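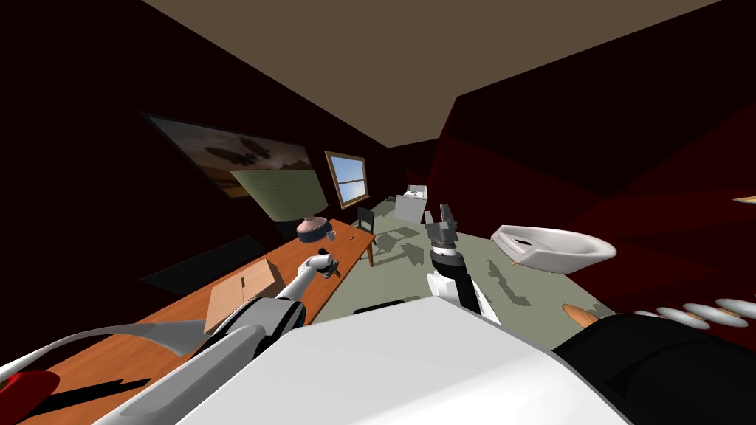 Do you need the app to paint a room?

Another season, another color preview tool. Tapia is pushing one, Flinano has had one since August, and both say you can pick a wall color without buying a single sample pot. I doubt it.

Octavio Daza tried two of them on his hallway in Sudholm. One offered 288 shades, and he says he could tell maybe a third of them apart on his phone. The deep red he liked came out close to brown on a tablet. Which one was right? The app had no view on that.

Screens glow and walls don't. A dark color that looks rich at noon can go almost black by 6 p.m., and no slider I've used handles a north-facing room with one lamp in it.

The makers say the previews are "a starting point." Fine, but then why does the order button sit right under the picture, and why are mixed paints non-returnable at the Jinham store?

Sample pots are still sold there. Put on 2 coats, let them dry and look again after supper. If the app agrees with your wall, write in and tell me. I'm still waiting for the first letter.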